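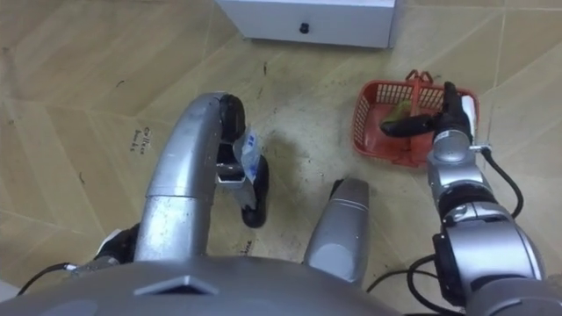
Abb. 2: Greifer mit kleinem durchsichtigem Kunststoffbeutel, blau bedruckt.

26. Mai, Arbeitsgruppe Drulero
14 Mal geteilt | 3 Kommentare

3. Bildung der Hydratphase

Die Lösungen aus Wasser und Tetrahydrofuran wurden im Kryostaten Flitell langsam abgekühlt. Vor jedem Lauf haben wir die Lösung mit 2000 Umdrehungen pro Minute gerührt und danach zehn Minuten ruhen lassen. Der Beginn der Kristallisation wurde am Temperatursprung erkannt, den die frei werdende Wärme verursacht. Die Unterkühlung war von Lauf zu Lauf sehr verschieden, auch bei gleicher Zusammensetzung. Proben, die schon einmal Hydrat gebildet hatten und nur kurz aufgetaut waren, kristallisierten meistens früher. Ob dafür eine Restordnung in der Flüssigkeit oder gelöstes Gas verantwortlich ist, können wir mit unseren Daten nicht entscheiden.
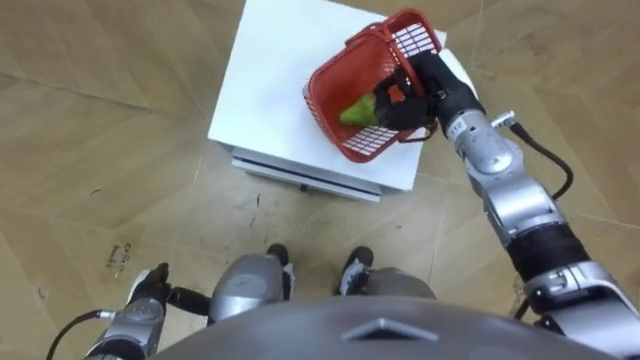
Im Hydrat der Struktur II bilden die Wassermoleküle zwei Arten von Käfigen, und das Tetrahydrofuran besetzt nur die großen. Der Gast ist nicht chemisch an das Gerüst gebunden und kann sich im Käfig drehen. Der Käfig des Hydrats ist rundum geschlossen, und ohne Gast wäre er unter unseren Bedingungen nicht stabil. Die kleinen Käfige bleiben in der entgasten Lösung leer. In den Läufen der Reihe Bunia, wo Luft nicht entfernt wurde, rechnen wir mit einer teilweisen Besetzung. Die Streuung der Schmelztemperatur war dort bis zu dreimal so groß.

Kommentare

Gast: Wurde die Probenwand zwischen den Läufen gereinigt? Kratzer im Glas wirken bei uns stark auf die Keimbildung.

Arbeitsgruppe Drulero: Ja, nach jedem Lauf. Die Gefäße selbst haben wir bis Juni nicht gewechselt.

Gast: Danke. Die Daten der Reihe Bunia würde ich gern als Tabelle sehen.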